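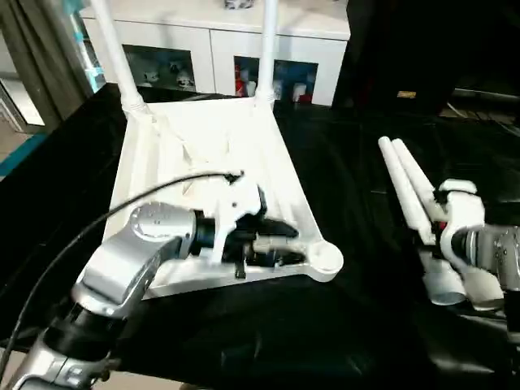

Gillespie Kerr

The Stetcombe lab opened its manipulation floor to visitors for an afternoon in August, and I went to see how they record demonstrations for two-armed assembly. The current task is a white plastic chair worked on upside down, with the seat lying on a black tabletop and the legs pointing up. The left gripper bears on the underside of the seat near the moulded ribs. The right one deals with the white tubes.

Nothing is programmed in the usual sense. An operator moves a pair of leader arms and the robot follows joint for joint, while the cameras and joint encoders log everything. Morag Cairns, who ran the session, calls each complete run an episode. The target for this task is 2000 episodes, split between 2 operators so that the policy does not inherit one person's habits.

Lighting was the first subject raised from the floor. White parts, white gripper fingers and bright overhead lamps leave little contrast on the seat, and the ribs wash out at some angles. Cairns prefers to keep the lamps as they are and let the training data include the glare. The black work surface at least gives the parts a clean outline.

The second was force. The leader arms at Stetcombe return no feel to the hand, so an operator judges contact by eye. Thư Dương demonstrated the correction they teach new starters: approach, stop short, close the fingers, then nudge until the seat stops shifting. Hesitations stay in the recording. Regrasps stay in too, provided the episode finishes. Dropped parts are tagged and stored separately.

Visitors could try the leader arms at the end. I managed 9 minutes and no usable episode. The wrist is the difficult joint — a small rotation at the handle swings a long tube a good way at the far end, and I overcorrected every time. Dương had me brace both elbows on the bench, and the motion settled noticeably.

I asked about success rates for the trained policy and was told the figures are still being checked. Parking is behind the building, entry from the lane.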